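Freezing bread rolls without ending up with gravel?

I bake 16 rolls at a time and eat maybe four. The rest go in the freezer and come out tasting like the freezer. What am I doing wrong, apart from baking 16 rolls?

Fadus
Bag them the same day, once they're fully cool. Squeeze the air out — all of it. Two weeks is my limit.

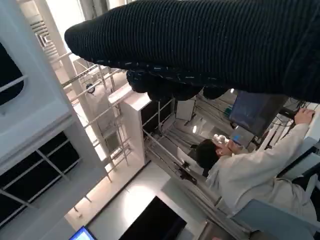
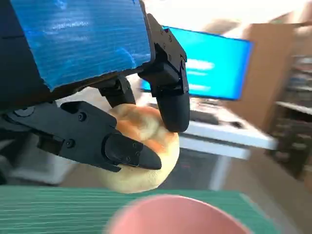 Drondik
Double bag. Thaw on the counter in the bag, then seven minutes in a warm oven. I've kept rolls nearly 2 months this way and my in-laws ate them without comment, which from them is applause.

Wonska
just buy bread

2 comments
"Seven minutes worked, thanks. Still baking 16."
"Wonska has a point."

Shares: 4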